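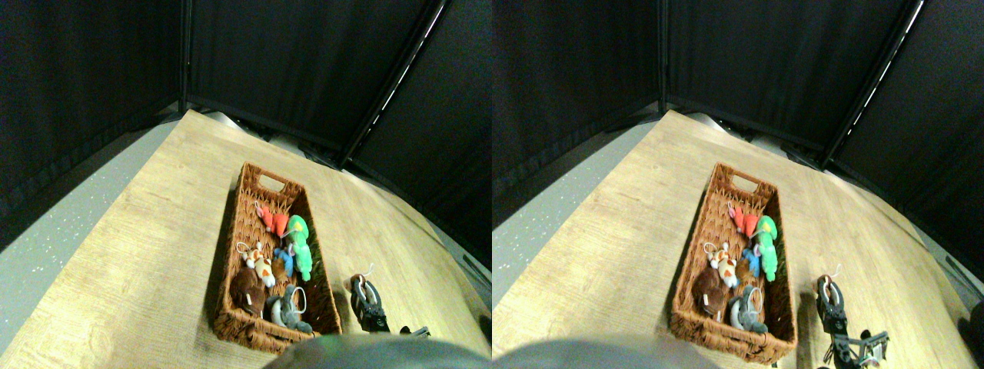

Figure 8. Left and right views of the stereo head, with a basket of plush toys and one toy on the bare tabletop.

6. Checking the stereo views and the work area

Complete this section after the Siltano arm has been homed and the Zeltix stereo head has been connected. The arm must be stopped and the enable switch must be in the OFF position.

6.1 Compare the views

1. Open the Yensuk console and select Views > Side by Side.
2. Wait for both status markers to turn green.
3. Compare the left and right views. The layout should be nearly the same, with a small horizontal shift. The gripper and arm housing may show differently near the bottom edge, as in Figure 8.
4. If the views are swapped, select Swap L/R and save.
5. If one view is higher than the other, stop and repeat the head alignment in Section 4.

NOTE: The arm housing is close to the lenses and appears blurred. Do not refocus on it. Focus is set at the tabletop.

6.2 Set out the work items

1. Place the basket near the center of the tabletop. It may sit at an angle to the table edges.
2. Load the basket with soft items of clearly different colors. In Figure 8 these include a red and orange toy, a green toy, and a spotted giraffe.
3. Stand one item on the tabletop to the right of the basket, within reach of the gripper.
4. Confirm that the item and the full rim of the far end of the basket can be seen in both views.

NOTE: String loops may be left on the toys. The Pick routine grips the body of the item and ignores the loop. If a loop catches on a finger, press Hold before freeing it.

CAUTION: Keep hands out of the area between the gripper and the basket whenever the enable switch is ON. The fingers can close without warning during a console restart.

6.3 Check the lighting

1. Close the curtain panels around the table.
2. Select Tools > Exposure and read the value for the table center. The default target is 377.
3. Adjust the lamp until both views read within 6 of the target.

Soft shadows beside the basket are acceptable. Dark curtains outside the table area have no effect on the reading — they are masked by default.

6.4 Save the setup

1. Select File > Save Layout.
2. Enter a layout name and press OK.
3. Continue to Section 7, First Pick.

Replacement curtain panels and gripper fingers can be ordered from Sirnport.

Revised 15 Aug 2021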